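Ticket: CMS feed to incident map stops after geocoding step
Product: Zellora Newsdesk, crime and courts module
Site: Custham regional desk
Opened by: Nasrin Ahmadpour
Assigned to: Mahnaz Nouri
Priority: 2
Status: Resolved, monitoring

Problem as reported

Police incident reports are saved in the newsroom system as normal and appear in the article list. They do not reach the public incident map. The last report to show on the map is a theft from a van in Runuswood, published at 06:40. Everything filed after that is missing, including a stabbing outside a barber's and two burglaries. Reporters have tried saving again and clearing the browser cache. No error is shown to the user.

First checks

Export job is running on schedule. Queue length at 09:15 was 1,611 items, against a normal figure well under 300. Items enter the queue and are never marked as sent. Disk space and database connections are fine. Restarted the export worker once. It picked up the first item, held it until the timeout and put it back.

Asked Nasrin whether anything had changed on the desk side. She confirmed that a new list of place names for the Custham district was loaded the evening before, supplied by Azimi as a spreadsheet. It replaced the old list in full.

Log extract, export worker

09:22:07 start item, type=incident, category=theft
09:22:07 lookup place "Runuswood"
09:22:07 place found, parent "Runuswood"
09:22:07 lookup place "Runuswood"
09:22:07 place found, parent "Runuswood"
09:22:37 timeout, item returned to queue

The lookup walks up from village to district to county. In the new list, Runuswood has itself as parent, so the walk has no end. The worker takes items strictly in order and the stuck item goes back to the front, which blocks all later reports whatever their location.

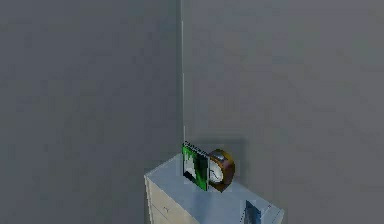
Rendered view: pale cabinet top with grey walls meeting in a corner behind.

Work done

Exported the place table and searched for rows where the parent is the same as the name. Found 14. All are settlements that share a name with their parish. The old list told them apart by adding "(parish)" to the parent entry. The Azimi spreadsheet leaves this out, and the importer matches on name alone.

Paused the export worker at 09:50. Corrected the rows by hand using the codes from the previous list. Nasrin checked them against the desk's own gazetteer and asked for one further change, a misspelt street name which is not related to this fault. Changed that as well.

Restarted the worker at 10:35. The held item went through at the first attempt. Queue began to fall straight away and was clear by 11:20.

Side effect

When the backlog was sent, the map gave every delayed report the time of export instead of the time of the incident. For a short period the public page showed what looked like a large cluster of offences in Custham within one hour. Two readers wrote in about it. Ran the timestamp repair script over the affected items and purged the page cache. Times now agree with the article copy - checked on the stabbing report, both burglaries and a sample of the older items.

The stabbing report also had its marker on the district centre, as the street was not in the place list. Nasrin has asked that it stays there for now. The desk does not place exact markers on a fatal incident until police have released the address.

Changes made to prevent a repeat

1. Importer now rejects any row whose parent is the same as its own name, and lists the rejected rows on screen.
2. Lookup stops after five levels and writes an error to the log.
3. An item that times out twice goes to a separate holding list, so later reports can pass.
4. Alert to the support mailbox if the queue goes over 300.

Items 1 and 2 are live. Item 3 is on the test server. Item 4 is waiting for the mailbox rule to be set up at the Custham end.

Comment, Nasrin Ahmadpour, 14:05
Map looks right from here. The afternoon court list has gone through without delay. Can the rejected rows be sent as a file too? The desk would have to copy them out by hand otherwise.

Comment, Mahnaz Nouri, 14:30
Yes - added to the request for the March release. Leaving this ticket open until item 3 has been moved to live.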